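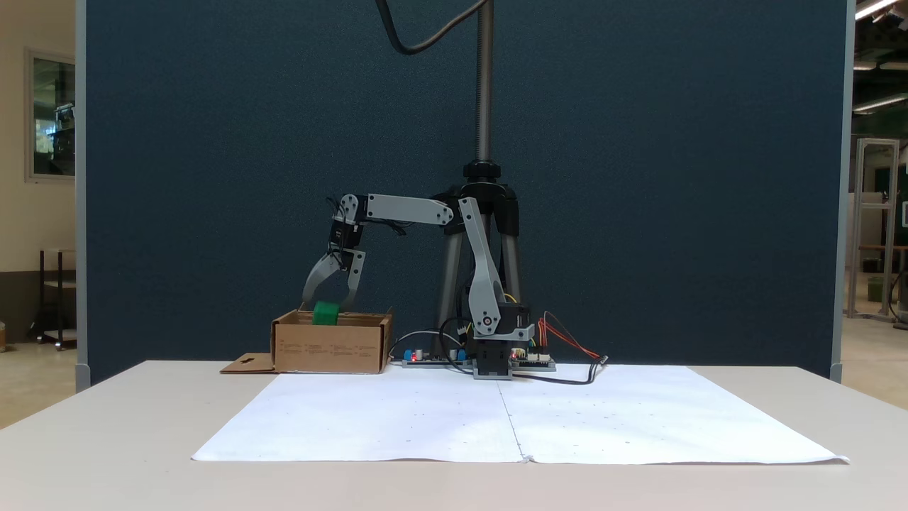
Replacement Blocks: Frequently Asked Questions

Birnico sells single building blocks to people who have lost one. We also sell them to people who have lost lots, but most of the post we get is about one. These are the questions that come up most. Please have a look before you write in, especially if your question is about green.

THE BASICS

What do you sell?

Loose blocks, one at a time or by the handful, to fill the gaps in the sets we make and in a few old ones we don't. We also sell the cardboard trays the sets come in, and paper mats to build on.

How many blocks are in a full Granda set?

128. If you have counted 127, you are our typical customer. If you have counted 129, you have somebody else's block, and they have probably already written to us.

I have counted three times and got three different numbers. What now?

Lay the blocks out in rows of four on the floor, shut the door, and ask anyone under five to wait in another room. A full set makes 32 rows with nothing left over. Most people who do this find they had the right number all along, and we lose a sale.

Where should I look before I order?

Inside shoes. Under the fridge. In the bag you take swimming. Down the back of the sofa is too obvious and you have done it already, but do it again with your arm in up to the elbow. One family found theirs in the bread bin in November, having ordered from us in the spring, and very kindly sent us the spare one back.

COLOURS AND SIZES

Why is it always the green one?

We don't know. We sell more green cubes than any other two colours put together. One theory in the office is that they vanish on lawns, which would be convincing if so many of our customers didn't live in flats.

Will the new green match my old green?

It depends how old yours is and how much of its life it has spent on a windowsill. Current green is bright. Sets that have been in the sun go a bit olive, and a new cube will stand out like a new tooth. You can put the new one on the same windowsill and wait, or you can tell people it is the special one. Children accept the second explanation very readily and then fight over it.

What sizes are there?

Two sizes of cube, small and large, and the long bricks, which are as long as two large cubes. If you aren't sure which cube you need, measure one of its brothers along any edge and put the figure in the order form. Please don't write "normal size".

Can I have a colour you don't make?

No. We get asked for black a lot, and for a see-through one, and once for tartan.

My set is a Ketilsson. Can you help?

Often, yes. Ketilsson cubes have slightly rounder corners than ours but stack perfectly well among Granda ones, and we keep a bin of second-hand Ketilsson pieces bought from house clearances. Stock comes and goes. The arches are nearly always gone.

THE BOX

Does a single block really come in a whole tray?

If you order a block and a tray together, yes, and it does look rather lonely in there. A block by itself goes in a padded envelope.

What is the tray like?

Shallow, open-topped, plain brown cardboard. It is meant to sit on a table or slide under a bed. The low sides are deliberate: a small person can see what is in it and get a hand round a block without tipping everything out. They will tip everything out anyway, but the option is there.

Is there a lid?

There isn't one. We tried lids. They became roofs, then hats, then rubbish, usually within the same morning.

The tray arrived flat. Is it broken?

It is supposed to be flat. Fold the long sides up first, then the short ones, and tuck the tabs in. If you do the short sides first you will reach a stage where nothing fits and you feel personally insulted. Unfold it and start again. No tape is needed, although we can tell from the ones sent back that many of you disagree.

How long will a tray last?

On a shelf, years. In use, it depends who sits in it. We sell them singly and in packs of four, and households with twins tend to go straight for the pack.

Can I recycle it?

Yes, with your ordinary cardboard. Take any tape off first (see above).

THE PAPER MAT

What is the mat for?

Building on, drawing roads on, and keeping felt-tip off the table. It is heavy white paper and it covers most of a small kitchen table. Some people slip one under the tray as well, to catch whatever is at the bottom of the tray by the end of the week. Usually crumbs.

My mat won't lie flat.

Paper that has come through the post in a tube wants to stay in a tube. Roll it gently the other way, leave it under some heavy books overnight, and put up with the last corner. There is always a last corner. A block on top does the job, and if you are short of a block you are on the right page.

Can it be wiped clean?

Once, quickly, with a barely damp cloth. After that you own papier mâché.

CLEANING AND TIDYING

How do I wash the blocks?

Warm water, a drop of washing-up liquid, a cloth. Dry them straight away with a tea towel and leave them spread out until they feel properly dry before they go back in the tray, or the cardboard goes soft. Don't soak them and don't put them in the dishwasher. We have had letters from people who put them in the dishwasher - they all begin "I know you say not to".

How do I get a child to put them back?

This is outside our area. What customers tell us, for what it's worth, is that "put the blocks away" gets nowhere and "find me all the red ones" gets quite far. Expect it to stop working after a fortnight. Then it is you and the 128 blocks again.

Should they go back in any particular order?

The leaflet shows them packed by colour in tidy layers. The leaflet was done by adults with an afternoon to spare. Any way that gets them below the rim is fine.

ORDERING AND DELIVERY

Is there a minimum order?

One block. We know the postage costs more than the block. We have checked this many times in the hope of a different result. If you can share an order with a friend or a playgroup, do.

How do you send things?

Envelopes go by ordinary post. Trays and mats go with Zirkier, who deliver up to six in the evening and will leave a parcel with a neighbour if you tick the box. Please tick the box. Flat cardboard left in a wet porch doesn't stay flat.

I have found the lost block. Can I send yours back?

You can, within four weeks, and we will refund the block but not the postage. Most people keep it in a drawer for next time, and we think that is sensible of them.

The block you sent me has tooth marks.

If you ordered from the second-hand bin, the description will have said "some wear". That is the wear. If you ordered new, check with everyone in the house first, including the dog, and then write to us with your order number.

Do you buy old sets?

Yes, Granda and Ketilsson only, complete or otherwise. Tell us how many pieces there are and which colours are short. We will assume green. Boxes welcome but not needed, and please empty them properly before posting: so far this year we have been sent a sock, several raisins and a door key. The key is still here if it's yours.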